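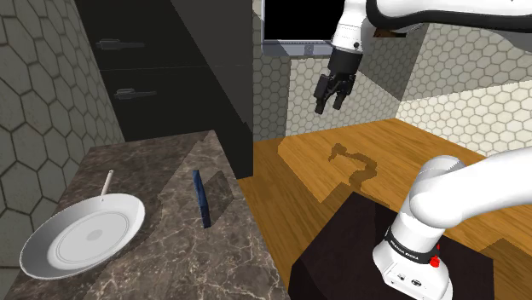

Teaching by Hand, in a Kitchen That Doesn't Exist

Josée Bélanger starts work a little before eight with a coffee, a headset and a handheld controller. For the next few hours she picks things up and puts them down in a kitchen made of software. When she moves her wrist, the arm on her screen moves its wrist. When she squeezes the trigger, the two fingers close.

Bélanger is one of the operators at Gorkeo, a small company in Ludthorpe that records demonstrations for people who build household robots. A client sends a list of tasks. The operators perform each one by remote control, over and over, and the recordings go back to the client to train a model on.

"You learn to slow down," she says. "If I hesitate over a pan handle, the robot is going to learn to hesitate over a pan handle."

The job in May was called Protness, after the client's name for its kitchen set. It asked for 260 good demonstrations of moving a frying pan from a counter. By the end of the second week the team had recorded 152 and kept 148. The other four were thrown out, two for dropped pans and two for an elbow that swung into a cabinet.

Pans are harder than they sound. A thin handle gives the fingers little to hold, and a pan gripped too far back will tip when it leaves the counter. Bélanger likes to come in from above, open the fingers early and turn the wrist before going down. Other operators turn on the way. Gorkeo keeps both styles, as long as the pan arrives.

The kitchens change between takes. Wall tile, countertop, floor and the direction of the sun are all reshuffled so that the model won't tie the task to one room. Operators notice the shadows most. A low sun throws the arm's outline across the floor, and new people tend to steer by it until they are told to stop.

Not everything can be taught this way. For drawers and doors, Gorkeo still uses a real arm in the back room, where an operator takes hold of it and walks it through the motion. Bélanger calls this the Hashemi method, after the trainer who showed her how. She can feel a stuck drawer through the arm. On the controller she gets a buzz — the same buzz for a drawer, a wall or a table leg.

Her best day so far is 79 accepted takes. She went home with a sore thumb and ordered a pizza.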